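Kitchen utensils teach Cloten team a shorter way to train robots

A group at the Cloten laboratory has found that people can teach a robot arm to hang up kitchen tools without ever touching the arm. They do the job themselves with a pair of hand-held grippers, and the recordings are used to train the robot afterwards. 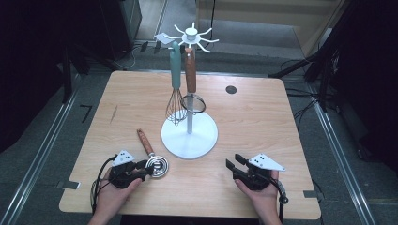

Haruna Tamura

The method, called Flernolley, was presented in November by Yoon-hee Shin and Till Janssen. Their training set holds 1660 recordings made by 17 people, most of whom had not used the grippers before. Each person was given 45 minutes to practise and then worked at the table at their own pace.

The main task uses a white utensil stand with hooks at the top. Tools such as a whisk and a strainer have to be picked up by the handle and hung. Shin said the approach to the hook was the hard part to learn from.

"People slow down just before the hook, and they all do it differently," she said. "We used to trim that bit out to make the recordings shorter. When we left it in, the robot missed less often."

The cameras on the grippers show how the handle sits between the fingers. Earlier work at the lab relied on a single overhead view, where the hands often hid the tool.

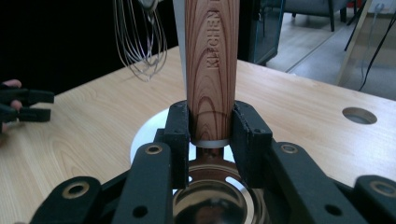 Tests on the arm

The trained system was run on a Futel arm for 400 attempts, split evenly between tools it had been trained on and tools it had not. It did well with straight handles. Most failures came after a good grip, when the tool turned slightly on the way up and the loop no longer faced the hook.

Janssen said the group also records plain wooden blocks, which have nothing to hang by, to see how much of the gripping carries over to other shapes. Those results are still being checked.
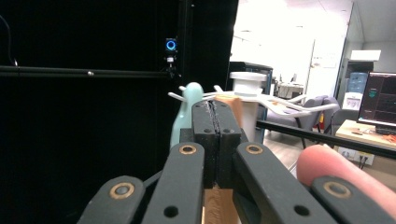 What comes next

The lab plans to repeat the tests on a second arm with narrower fingers. Dragica Kneževič, who runs the recording sessions, is looking for left-handed people to take part. The recordings will be released once the paper has been reviewed.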